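How to Clean a Woven Basket (All the Way Down Into the Weave)

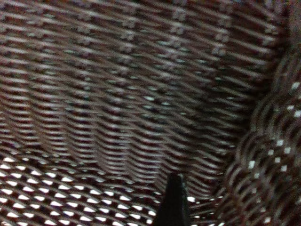
Inside one of my dark brown baskets. The weave is tight, and dust loves it.

I have a basket problem. There's one for mail, one for dog leashes, one for the throw blankets, a couple in the bathroom for rolled towels, and a big one by the back door that takes in hats and sunscreen all summer and then gloves all winter. I love them! They hide so much. What I did not love was pulling out a white hand towel last August and finding a gray stripe down the side of it.

So I started cleaning them properly, and after a few rounds (and one basket I pretty much ruined, more on that below) I have a routine that works for me. It takes maybe 40 minutes for a medium basket, plus drying time, and most of that is me standing in the yard with a toothbrush listening to a podcast.

First, figure out what your basket is made of

Please don't skip this part. Synthetic rattan and plastic wicker can handle a real wash. Natural stuff like willow, seagrass, water hyacinth or paper rope can't, or at least not the same way.

Turn the basket over and find a strand end on the bottom. Plastic ends are usually clean and smooth, and they'll look the same color all the way through. Natural ends are a bit fuzzy or splintery, and if the basket was stained you'll see a paler color in the middle. Plastic also tends to feel slick and a little cool, and every strand is the same width. Natural strands wander. If you still can't tell, look for a tag, and if there's no tag, treat it as natural and use the dry method plus a barely damp cloth. You can always wash it more later.

Paper rope is the sneaky one. It can look a lot like seagrass, and it goes soft and furry if you soak it. That's the basket I ruined. It was from a Florkent set of three and I now own a set of two.

What you need

- A vacuum with a soft brush attachment
- A dry paintbrush, one to two inches wide, the cheap bristly kind
- An old toothbrush
- Dish soap
- A bucket or a big bowl
- Two or three cloths you don't care about
- White vinegar, if there's a smell
- A hair dryer with a cool setting (nice to have)

I use a little detail brush set from Flikitz that I bought for cleaning window tracks, but the toothbrush gets into nearly all the same places, so don't run out and buy anything.

Step 1: Empty it and bang it

Take everything out, liner too. If the liner is fabric, toss it in the wash now so it's done by the time the basket is. Then carry the basket outside, flip it upside down and smack the bottom with your open hand. Rotate and smack again. I got a hair tie, two pennies, a dried-up pea and an amazing amount of sand out of the back door basket this way.

Step 2: Brush before you vacuum

I used to go straight in with the vacuum and it never got much. On a tight over-under weave the dust sits where one strand dips beneath the next, and suction alone kind of slides over the top of it. So brush first. Hold the dry paintbrush nearly flat and work along the strands, all the way around the wall, then go back and do short strokes up and down following the stakes (those are the upright pieces the strands wrap around).

Start at the rim and work down so the mess ends up on the floor of the basket. Dark brown baskets with a bit of shine are tricky here, and I have several. The light catches the edge of every strand and gives you little pale dashes all over, and it's really hard to see what's dust and what's just gloss! I shine my phone flashlight in from the side and run a finger along a row. If the finger comes back gray, keep brushing.

Step 3: Now vacuum

Soft brush attachment, low suction if you've got the option. Do the inside walls, then the floor, then around the outside. Spend extra time in the crease where the wall meets the bottom. On square-ish baskets the corners are the worst spots, and I poke the toothbrush in there while holding the hose right next to it with the other hand. It's awkward. You'll get the hang of it.

If the basket only needed a dusting, you can stop here. I do Steps 1 through 3 every couple of months and the wet part maybe twice a year.

Step 4a: Washing plastic or synthetic baskets

Squirt some dish soap into a bucket of warm water. (Warm, please, no boiling water. It can warp the strands.) Dip the toothbrush and scrub in the direction of the weave, a section about as big as your hand at a time. Going against the weave can catch a loose end and pop it up, and then you've got a snag for the rest of the basket's life.

Wipe each section with a damp cloth as you go, or just hose the whole thing down at the end if you're outside. I use the gentle setting on the hose and rinse from the inside out so the suds get pushed through the gaps. Keep going until the water runs clear. Soap left in the weave gets sticky and grabs even more dust, ask me how I know.

Step 4b: Wiping natural baskets

Same soapy water, but wring the cloth out until it's barely damp. Wipe along the strands. Go over it again with a clean damp cloth, then a dry one. No soaking and no hose. For a stubborn spot, dampen the toothbrush, shake it off hard and dab at it.

Step 5: Deal with the smell

Baskets that held shoes or damp towels can get musty. Mix one part white vinegar with three parts water and wipe the inside with it. Test a hidden bit first if the basket is stained or painted. The vinegar smell goes away once it's dry. For natural ones I skip the vinegar, put an open dish of baking soda inside, drape a towel over the top and leave it overnight.

Step 6: Dry it like you mean it

Set the basket on its side somewhere airy, and turn it every hour or so when you remember. Shade is better than full sun, especially for dark colors, which can fade. The outside will feel dry long before the inside of the weave is, so if I'm in a hurry I go around with the hair dryer on cool. I give mine a full day before the liner goes back in.

A couple of questions I've gotten

Can I put a small plastic basket in the dishwasher? I wouldn't. Some have a metal frame hiding inside the weave and it can rust.

What about loose strands? Tuck them back under the nearest strand with a butter knife. If one won't stay put, a tiny dot of clear craft glue and a clothespin for an hour does it. Snip only as a last resort.

How do I keep it clean longer? A liner helps more than anything. I cut an old pillowcase to fit the bottom of the leash basket and I just shake it out when I think of it.

If you've got a trick for painted baskets, please leave it in the comments. I have a white one waiting in the garage and I'm a little scared of it.

Filed under: Cleaning, Baskets & Bins, Home How-To

We use cookies to remember your preferences and see which posts get read. By staying on this site you agree to our cookie policy.

Contact | Privacy | © 2024 Fillbridge Home | Back to top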